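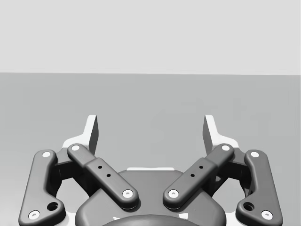 My small room has been green since I moved to Giltside, and this summer I finally decided that it must become gray. I did not know before how many grays exist. At the paint shop they gave me a card from Onmont with 12 of them, and I carried it in my bag until the corners became soft. What I wanted was a medium gray below and a very light gray above, meeting in one straight level line. It is a calm combination. My friend Abena Dogbe thinks it is the combination of a dentist, but she also painted her hallway orange, so I listen to her with care.

The room is small and it looks to the north. In the morning the light is blue and in the evening there is almost none, and a gray which is beautiful in the shop becomes purple at home. I bought 2 sample pots and painted squares on the wall beside the window, and then I looked at them for many days, with my coffee, with the lamp on, with the lamp off. The first gray was purple. The second was also purple, but less, and I chose that one.
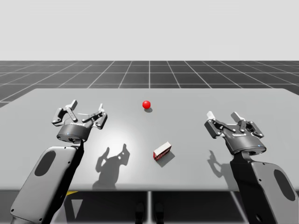 Red ball and a small box on light gray.

Finbarr Horgan from downstairs lent me his ladder and a long level. He told me that I should not measure the line from the floor, as in these old houses the floor is never flat. I measured from the floor anyway, at both ends of the wall, and when I put the level on my pencil line the bubble went completely to one side. So I erased it and began again from one corner, going only by the level. Now the line is correct, and the baseboard is what looks crooked. I have put the bookcase there.

The tape was more difficult than the painting. The cheap one took pieces of the old green paint with it, and for the second wall I went to Ó Dálaigh and bought the better one. Press the edge with a spoon, not with the finger. Pull it slowly, while the paint is still a little soft. 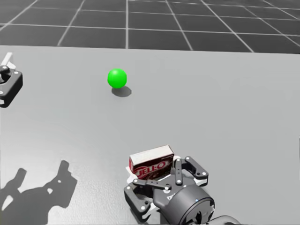
Jell-O box, with the green ball farther back.

I had planned one weekend for all this and it took 3. Most of the extra time went on the corner behind the radiator, where the brush does not fit and the roller does not fit. Mairéad Egan has a very thin roller for exactly this purpose and she told me about it when I was already finished. 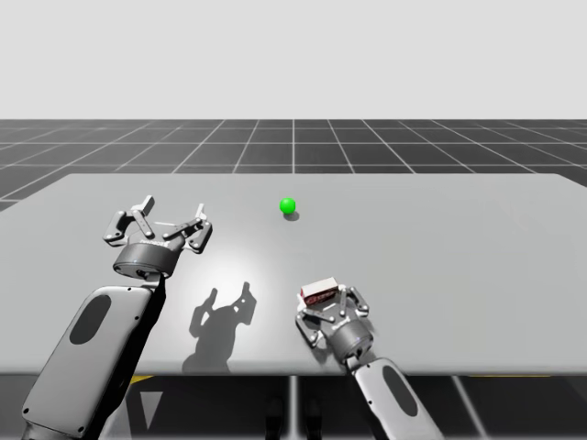
Which gray should be painted first, the dark or the light?
The light one. Let it go a little below the line, leave it overnight, then put the tape and paint the darker gray up to it.

The door is still green. I want to do it in October, if I can decide about the handle before then.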